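Section 3: Setting Up the Zistis Card File

Read this section to the end before opening the bag of dividers. Most of the letters we get come from people who opened the bag first.

3.1 Before you start

You will need the cabinet, the dividers (23 of them, A to W, with X, Y and Z sharing the last tab with W after a disagreement we lost), the box of 400 blank cards, and two pens. One pen should be black or blue and is for everyday entries. The other should be red and is for corrections.

The red pen needs a fine point. A marker will go through the card and correct the one behind it too.
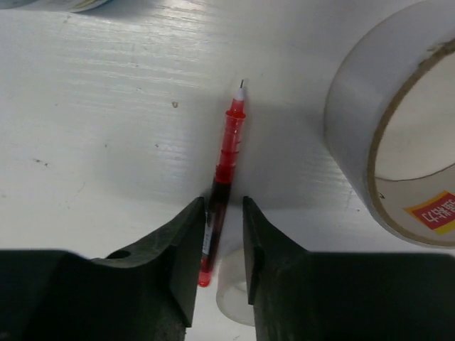

Fig. 3-1. Red pen with a fine metal tip.

Caution: Do not use pencil for the index cards. Ilse Brandes, who wrote the first edition of this guide, kept her whole recipe file in pencil and now owns a large collection of gray smudges in alphabetical order.

3.2 Fitting the dividers

1. Pull the drawer out until it stops. It will feel as if it wants to come out further. It does. Don't let it.
2. Loosen the thumbscrew on the front of the rod and slide the rod out toward you.
3. Stand the dividers in the drawer with the tabs facing you, A at the front.
4. Push the rod back in through the holes at the bottom of the dividers. If it sticks at M, take M out, turn it around and try again.
5. Tighten the thumbscrew with your fingers only.

Note: Owners of the older Garnero cabinet will find that their rod goes in from the back. Everything else is the same, apart from the swearing. 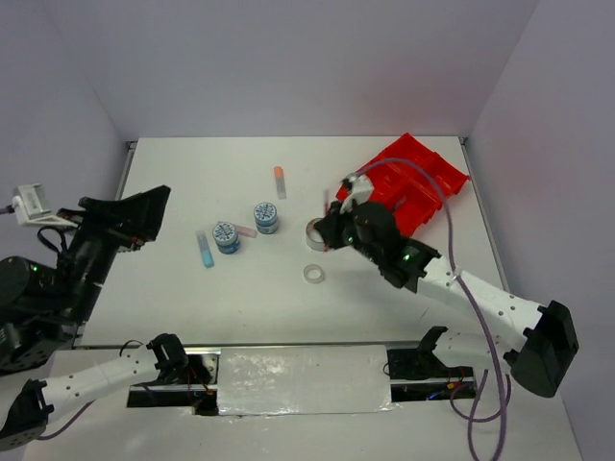 3.3 Choosing a filing order

Choose one of the following and write it on the inside of the lid.

By name. Good for addresses and people who owe you books.

By subject. Good for recipes, garden notes and repairs. You will have to decide whether "gutter" goes under G or under H for House, and then remember what you decided.

By date. Good for people who remember dates. You know who you are, and so does everyone who has forgotten your birthday.

Caution: Do not combine methods in one drawer. Erick Wanyama in our support office once spent most of June on the phone with a customer who had filed her plumber under P, under his first name, and under the day the kitchen flooded.

3.4 Writing the first cards

1. Put the heading on the top line, last name or main word first.
2. Leave the second line blank. You will want it later.
3. Write the entry below, and stop before the hole.
4. When something changes, strike it out once in red and write the new version beside it.
5. When a card has more red than black on it, copy it out fresh and throw the old one away.

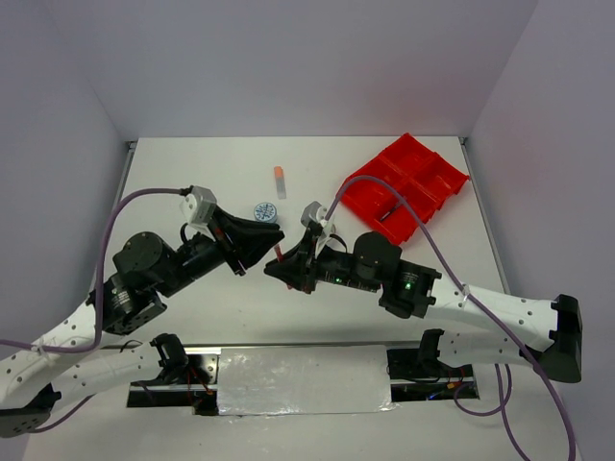

A single drawer takes up to 3000 cards, at which point it is also quite heavy. Empty it before moving the cabinet, or ask someone whose back you value less than your own.

Replacement cards are part number 1364. For a missing thumbscrew, look under the cabinet first, then see Section 7.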